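### 3.2 Screen height and neck posture during seated work

The Gokska protocol treats seated work as a sequence of short postural episodes, each assigned to one of 5 classes according to the height of the point of gaze relative to the work surface. An episode begins when the head angle changes by more than a set threshold and ends when it changes again. Episodes shorter than 2 seconds were merged with the one before. Head angle was taken from the inclinometer worn at the back of the neck, and trunk angle from a second unit at the level of the upper back.

Earlier work at the Rumley site considered only the main display. That choice leaves out handheld devices, which are used at the same desk and often within the same task. A laptop screen on a standard desk places the point of gaze above the work surface. A phone held near the lap places it below, and the neck is bent further for the same viewing distance. Figure 2 shows a phone held in both hands just above the lap at a desk with a laptop. 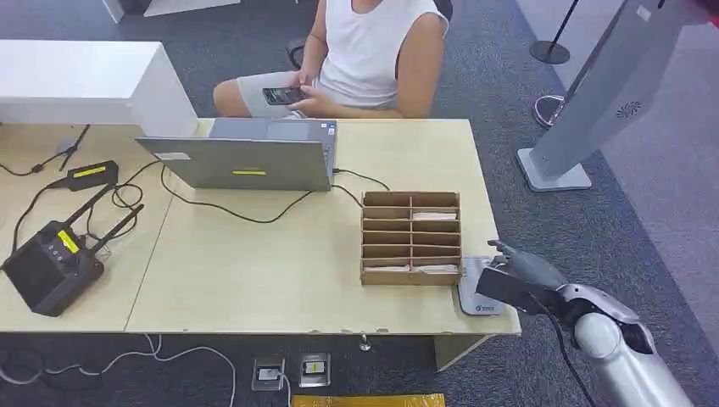

**Figure 2.** Seated phone use at a desk with a laptop.

Does raising the laptop reduce the total time spent with the neck bent? Only for the share of the work period in which the laptop is the point of gaze; time spent on a handheld device is not changed by the height of the stand.

For this reason the two sources of load were kept apart in the analysis. Time at each head angle was summed by device, and the sums were then divided by the length of the recording. Recordings lasted about 300 minutes, including breaks. Breaks taken away from the desk were removed before the sums were formed. Breaks taken at the desk were kept, as the sitting posture continued through them.

The Venero chair was used in all recordings with the seat height set by the participant and the armrests left in place. Armrest contact was not measured. When the forearms are supported, a phone can be held higher with little added effort at the shoulder, and part of the spread in head angle between participants may come from this. The Frimpong correction for trunk lean was applied to all head angles before classification. It subtracts the trunk angle from the raw head angle and so gives the bend of the neck alone. Without it, a participant who leans back while looking down is placed in a lower class than the neck posture would support.

Sensor drift was checked at the start and end of each recording against a fixed upright stance. Recordings in which the two readings differed by more than the threshold used for episode detection were excluded from Section 4.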